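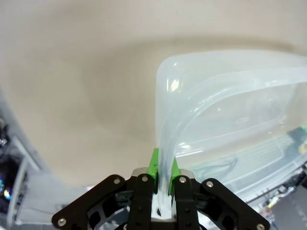

Frosted plastic container, rim side.

08/05/2023, treadmill bench, shoe foam wear

Restarted the Oker midsoles this morning. Both left shoes had a full night off the rig, laces out, insoles out. The right shoes stay on the shelf as controls until the lefts are finished.

Heel thickness on the Prasska pair is down a little more than I expected after the July block. I measured three times with the dial gauge and got the same reading within a hair, so I believe it. The forefoot has barely moved. Grurholm pair is wearing more evenly, heel and forefoot close together, but the outsole is starting to lift at the toe. Glued it, clamped it, left it alone until after lunch.

Ran the Prasska left for 300 minutes at easy pace setting. Belt speed drifted near the end and I had to reset it once. Total on that shoe is now 412 miles by the log. Grurholm left is at 184 and should catch up if we give it the mornings.

Road check: wore the spare Oker pair for the Man loop, out past the reservoir and back on the gravel side. Legs fine, left calf tight on the climb. The shoes feel flat going downhill, which agrees with the gauge. On the level I can't tell them from new. Would like somebody lighter to try the same loop before we write anything down about ride.

Room was warm all afternoon. Foam gets softer when it's warm, so today's compression numbers shouldn't go on the same chart as the ones from spring. I put them on a separate sheet.

To do:

- new belt wax, the can is nearly out
- check the toe glue before loading the Grurholm shoe again
- ask Prasska which foam batch the second pair came from
- zero the dial gauge with the thick block, not the thin one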